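Lundelell Arm Set-up Guide
Section 7: Household chores - what to assign and how to set up

7.1 Scope

This section covers tidying and clearing tasks in furnished rooms. It assumes the arm has been mounted and levelled as in Section 3 and that the Gautier control software is running.

The arm can't yet do housework unattended. It will pick up and move single light items from a surface it has been shown. It won't decide what is rubbish, and it won't sort a mixed pile. Plan each job with that in mind.

7.2 Tasks by grade

Grade A (may be run with the operator in the room): lifting one sheet of paper, lifting one wrapper, placing an item on a clear tabletop.

Grade B (operator within reach of the stop button): working beside cords, reaching on to a lower shelf, working next to cushions or other soft furnishings.

Grade C (do not attempt): folding cloth, washing up, unplugging anything from the wall.

In the Grakaston house trials, 1,955 single-item lifts were logged and 226 had to be finished by hand. Most of those involved thin items that bent on closing. Times were also poor - a person clears a side table well before the arm has made its first approach.

7.3 Before you start

1. Clear the floor between the base and the furniture.
2. Check that the table doesn't rock. Wedge it if it does.
3. Find every cord on or behind the table. Mark each one as a keep-out area in the Gautier room plan.
4. Set the grip force to 2 for paper and foil.
5. Set the travel speed to 800 or lower. Higher values are locked out for indoor work.

Caution: A coiled cord changes shape when it is touched. Draw the keep-out area wider than the cord looks at rest.

7.4 Lifting paper

1. Bring the open fingers down on either side of the sheet.
2. Close slowly until both tips touch the paper.
3. Wait for the grip light on the control panel, then raise the wrist.
4. Move to the drop point and open the fingers.

Note: A curve or crease in the sheet is normal and needs no correction. If the sheet slips, stop and begin again from step 1. Do not raise the grip force during a lift.

Note: Strong light from behind can turn paper almost white in the wrist view, and shadows on it may be read as objects. Draw the blinds or move the lamp. Clevetti finger pads of the older smooth type are not suitable for this task.

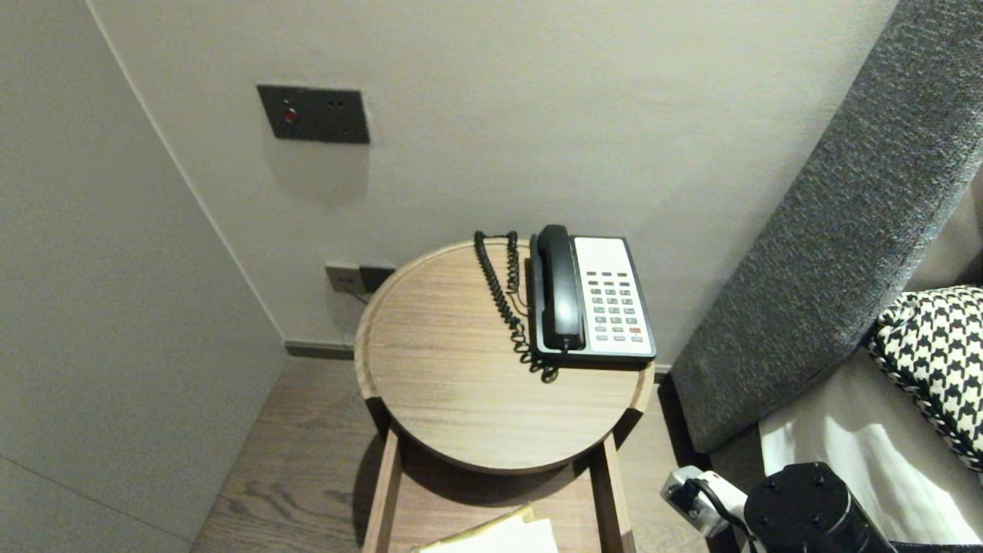
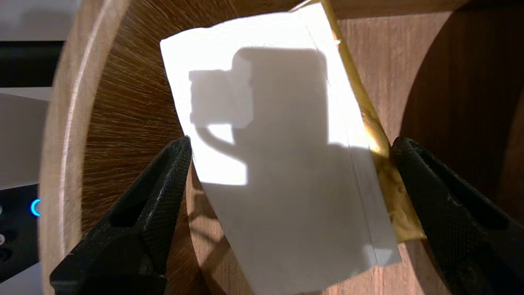 Figures 7-1 and 7-2. Side table with corded telephone (7-1); paper held between the fingers, wrist view (7-2).

7.5 After the job

Open the fingers fully, park the arm and save the room plan. Report failed lifts to Kamarul Harahap at the service desk, quoting the job number.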